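Search this forum
Advanced search

Cooking for a crowd: oil or board butter on wooden utensils?
Posted by nollerside_nan, July 2026
2,875 views

nollerside_nan
So I cook for the Nollerside supper every month (big pots, lots of chili) and my wooden stuff is drying out and going fuzzy. I've been using plain mineral oil forever, but a friend swears by the Mundis board butter. It's $20 a tin, which seems like a lot for wax! Anybody tried it?

potluck_pete
Mineral oil, wipe, leave overnight, done. I've never paid for fancy wax and I'm not starting now.

saltyspoons
Gonna disagree with Pete. Oil alone washes out of mine in a couple weeks. I sand the fuzz with 300 grit, then 500, then rub in a beeswax mix while it's warm. Dark reddish-brown is my favorite look for wooden handles, and I like a bit of shine on them too.

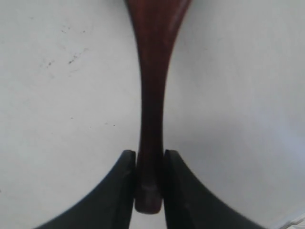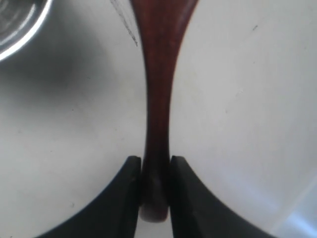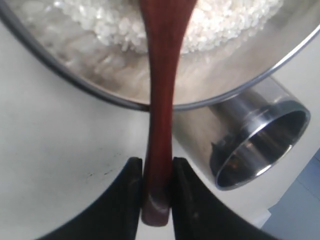 Anyway, go easy with the sandpaper and only go with the grain. I got impatient back in March and wore a flat spot into my best ladle, and I'm still mad about it.

potluck_pete
500 grit on a chili spoon?? It's going right back in the chili.

saltyspoons
Yes, and it won't feel like a popsicle stick when you lick it, Pete.

valderrama_kitchen
I'm with Pete on the oil but salty's right about sanding. Also keep them out of the dishwasher, please, I lost two that way.

nollerside_nan
Ok, sanding first, then I'll decide on the tin. Does the beeswax smell hang around?

saltyspoons
A day or so on mine. I kind of like it!

7 replies
3 shares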